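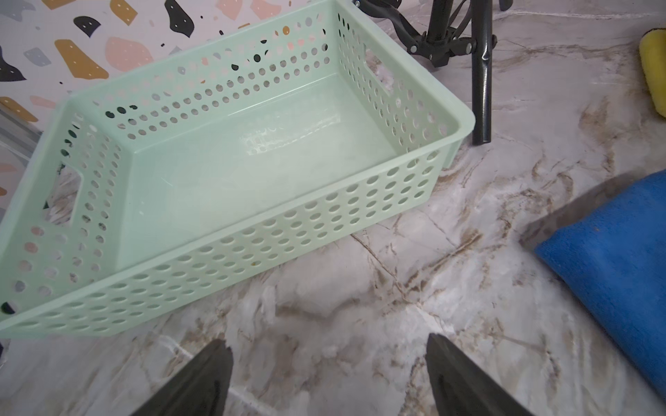
Handgelenkkamera, Korb und blaues Tuch im Blickfeld, Finger unten mittig

Forum > Software > Wahrnehmung und Greifplanung
Thema: Zweiarmiges Tuchhandling, Greifpunkt am Saum springt

saumzugabe schrieb:
Aufbau: zwei Arme auf gemeinsamer Schiene, je eine Kamera am Handgelenk, dazu eine feste Kamera. Aufgabe ist die Übergabe eines Tuchs von links nach rechts, danach Ablage. Planer ist Flidus, Segmentierung läuft über Gisitura.

Solange das Tuch auf dem Boden liegt, ist die Maske stabil. Sobald es hängt, springt der vorgeschlagene Greifpunkt zwischen zwei Kandidaten, teils von einem Bild zum nächsten. Der Regler folgt brav, der Arm zittert, und der Planer bricht mit Timeout ab. Die Schwelle für die Konfidenz habe ich schon angehoben, danach kommt oft gar kein Kandidat mehr.

Typischer Fall: blauer Stoff vorn, grauer direkt daneben, dunkle Einfassung an beiden. Gisitura zieht den Saum über die Grenze hinweg als eine durchgehende Kontur. 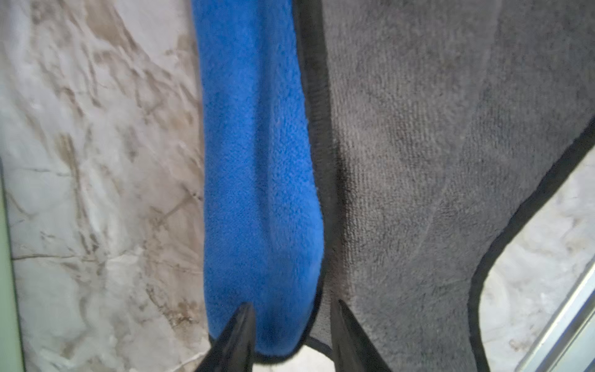
Re: Greifpunkt am Saum springt
kaltstart_17 schrieb:
Das ist kein Problem der Segmentierung. Deine Konturverfolgung arbeitet vermutlich auf dem Helligkeitsgradienten, und der ist an der schwarzen Einfassung maximal, egal zu welchem Stoff sie gehört. Erst nach Farbe trennen, dann den Rand je Region suchen. Im Lab-Raum genügt für Blau gegen Grau ein simpler Schwellwert auf dem b-Kanal.

Zusätzlich Hysterese: Kandidat nur wechseln, wenn der neue über 11 Bilder hinweg besser bewertet ist.

Re: Greifpunkt am Saum springt
Lionel Chauvin schrieb:
Widerspruch zur Hysterese. Bei hängendem Stoff wandert der Saum wirklich, und dann hält man einen Punkt fest, den es nicht mehr gibt. Bei uns hat das mehr Fehlgriffe verursacht als das Springen selbst. Besser den Kandidaten in Koordinaten des haltenden Greifers ausdrücken und dort filtern.

Wie groß ist der Versatz zwischen den Zeitstempeln der Handgelenkkameras und den Gelenkwinkeln?

Re: Greifpunkt am Saum springt
saumzugabe schrieb:
Gemessen rund 33 ms, also ein Bild. Kompensiert wird das bisher nicht. Farbtrennung baue ich heute Abend ein.

Zur Geometrie, weil das für die Filterung wohl wichtig ist: Der linke Greifer hält das Tuch, der rechte kommt von der Gegenseite, und beide stehen für die Übergabe dicht beieinander.
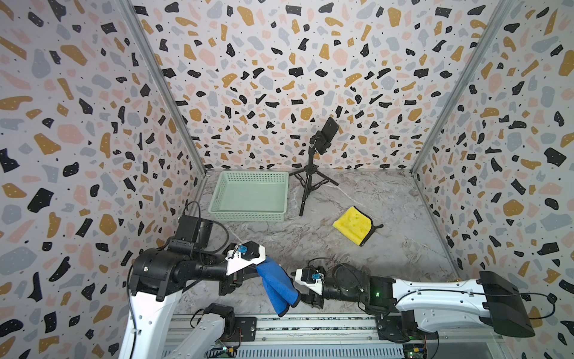 In dieser Stellung liefert Flidus zwar eine Bahn, aber der Abstand der Kollisionskörper ist kleiner als mein eingestellter Puffer. Wenn der Greifpunkt dann noch springt, plant er komplett neu statt lokal nachzuführen. Gibt es einen Schalter, der das Nachführen innerhalb des Puffers erlaubt?

Re: Greifpunkt am Saum springt
kaltstart_17 schrieb:
Der Puffer lässt sich pro Körperpaar setzen, also Finger gegen Finger kleiner, alles andere lassen. Global würde ich ihn nicht anfassen -- sonst fährt der Unterarm irgendwann in das Stativ.

Bei der Hysterese bleibe ich. Im Greiferkoordinatensystem filtern hilft nur, wenn die Zeitstempel stimmen, und das tun sie hier nicht.

Re: Greifpunkt am Saum springt
Lionel Chauvin schrieb:
Dann eben zuerst die Zeitstempel. Gelenkwinkel puffern und auf den Belichtungszeitpunkt interpolieren, linear reicht bei der Geschwindigkeit. Danach bitte einmal mit und einmal ohne Hysterese loggen, sonst drehen wir uns im Kreis.

Re: Greifpunkt am Saum springt
saumzugabe schrieb:
Mache ich. Paarweiser Puffer ist gesetzt, die Bahn geht jetzt ohne Neuplanung durch. Logs folgen, sobald die Interpolation läuft.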